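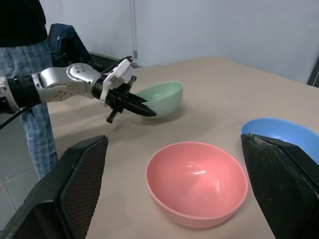 Keviseo bowl stacking kit, reviewed: does the wrist view trick hold up?

Posted 28/11/2025

I've had the Keviseo kit on my bench since May, so this review is overdue. For anyone who missed my earlier post, Keviseo is a training recipe for two-armed robots plus the code to run it, and the claim is that you can teach a tabletop job from the wrist cameras alone. No overhead camera, no depth sensor, no little marker stickers on everything you own. You record a pile of demos by hand, train overnight, and the arms are supposed to take it from there.

I picked bowls as my test because bowls are mean. They're round, they're shiny on the inside, and once a gripper gets close to one, half of what you wanted to see is behind a finger. The photo up top was taken from the right wrist, and you can see how it goes: the pink bowl is nice and clear between the fingers, the green one has the other arm's jaws over its left side, and the blue one is mostly hiding behind a finger. That's a pretty normal view for this task, and the whole method lives or dies on it.

Setup

Easier than I expected! The install took me an evening, and most of that was me fighting with an old driver. The calibration step from Trornico (they make the add-on that keeps the two arms in sync) is a separate download, and the instructions for it are thin. I had to guess which arm it meant by "primary" and I guessed wrong the first time. Please, somebody, put a diagram in there.

Recording demos

The manual suggests 300 demos for a new task. I did all of them and my shoulders would like a word. The recording tool is good, though – you can throw out a bad take with one key, and it keeps your place if the software crashes (mine crashed twice). I moved the bowls to new spots between takes and switched up the order I stacked them in.

Then I tried being lazy and trained on only 40 of those demos, because there's a chart in the Keviseo write-up that makes it look like you can get away with a lot less. You can't, or at least I couldn't. The arms would reach for the right bowl and then sort of hover over the rim like they'd forgotten what they came for.

How it did

With the full set, it's really something. I ran 40 trials with three bowls in random spots and it finished the stack in all but 16 of them. Those 16 weren't spread out evenly either. Most of them came when a bowl started off way over to one side and got blocked by a finger right as the arm started moving. The method has a short memory built in, so it should know the bowl is still there, and if the bowl had been in plain view a moment earlier it usually did fine. If it started out hidden, forget it.

I also ran the same trials with Fu, the older method a lot of us started on, using the same demos. Fu was quicker per move but it bumped the arms together more, and it was worse at letting go cleanly. Keviseo waits for the other arm to get out of the way, which looks polite and slow. I'll take slow.

One gripe about the numbers: the write-up reports results over 1,000 trials, but they all seem to use one bowl size. Mine are different sizes and the smaller ones gave it more trouble. I'd love to see that tested properly.

Also, gripper pads wear out. Mine are scuffed and I can't tell you how much that hurt my results. The folks at Brurkville sell replacements and I have a set on order.

Should you get it?

If you already have two arms with wrist cameras, yes, go for it. If you have just one arm, I'd wait, since the single-arm mode is still marked as a preview and it wouldn't even load on my machine. Cups are next for me, handles and all. If you've tried it with cups, tell me in the comments what demo count you used.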